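Odby Bench Mat — Large, Dark Gray
Item no. 2479
Price: see drop-down for size
In stock, ships from Mevwood

I get asked more about this mat than about anything else in the shop, and nearly always by people who are setting up one of those small tabletop arms and want to know if it will ever earn its keep. So this page has gotten long! Scroll down if you only want the specs.

The mat first. It's the large Odby, dark gray, rounded corners, smooth matte face. It lies flat on the first day if you unroll it in a warm room (mine took an evening, with a couple of heavy books on the corners). I started carrying it because I was tired of bright white tables. Overhead lights bounce off them, small parts slide around, and a camera looking down at a shiny surface gets confused about where things end. Dark and matte is kinder to everybody. You'll still get a bit of sheen under a strong lamp, so don't expect black velvet.

Now the big question — can a machine do the packing yet? Or the tidying, or the sorting of all that stuff that piles up at the end of a bench? My answer in February was "sort of" and my answer now is "sort of, but a little more." Getting a gripper down inside an open box is harder than it sounds. You and I reach into a box without thinking. We bump the side with a knuckle, we feel it, we move over. A gripper has to come in nearly straight, keep its fingers off the walls, and deal with its own shadow on the bottom of the box while it's at it. And thin cardboard gives! Push on it a little and the whole box walks across the table.
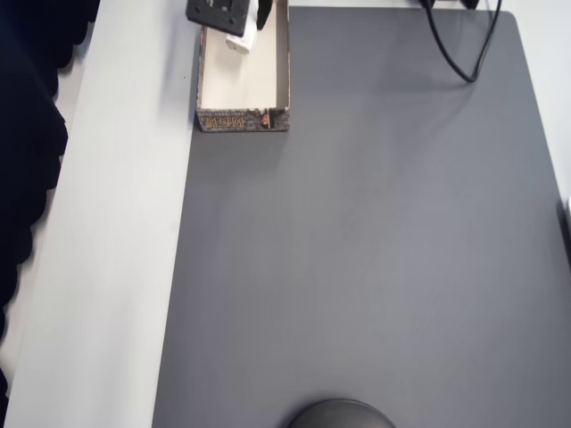 That walking is where a mat helps. A light box on bare laminate will scoot if you breathe on it. On the Odby it mostly stays where I put it, and when it does get nudged it moves a short way and stops. I won't promise you it never moves. If your box is empty and your arm is pushy, put a dab of removable putty underneath and save yourself the aggravation.

What I'd trust a small arm with today: picking one known thing out of a shallow box and putting it in another shallow box, over and over, while I'm in the room. What I wouldn't: flaps, tape, tissue paper, anything in a bag, anything a customer is waiting on. Folding cloth is still a maybe. I've seen it done nicely and I've seen the same towel get picked up and dropped for the length of a coffee break. Dishes, no thank you, not mine.

At my own packing bench I'm still faster, and it isn't close. But I do get bored and wander off, and the arm doesn't, so for dull repeat work I can see the day coming. If you have a kitchen-table business and you're thinking of buying an arm to get your evenings back — wait a while, or buy it because you like tinkering. That's a perfectly good reason too.

A few setup notes from living with this thing:

Leave a strip of the table showing on one side. I use it for my phone and pencil so they stay out of the work area.

Keep cables toward the back and give them slack. Tape them to the table and never to the mat, as the glue leaves a mark.

Wipe with a damp cloth. Dish soap is fine, solvents are not (ask me how I know).

If you use a camera, set your lights before you do anything else. Changing them later means starting over on a lot of fiddly stuff.

Specs
Length: 1434 mm
Width: 1000 mm
Thickness: 4 mm
Color: dark gray
Finish: smooth, matte
Corners: rounded
Use: indoor, tabletop

Goes well with
Beltex cable clips, black
Taşdemir shallow parts tray
Odby corner weights, set

Shipping and returns
Ships rolled in a tube, never folded. Please let it relax before deciding it's wavy! Unused mats can come back in the original tube. Cut mats can't, sorry, so measure your table first and then measure it again.

The smaller size is out until the next delivery. Use the notify button and you'll get one email and no newsletter.

Page updated 3/19/26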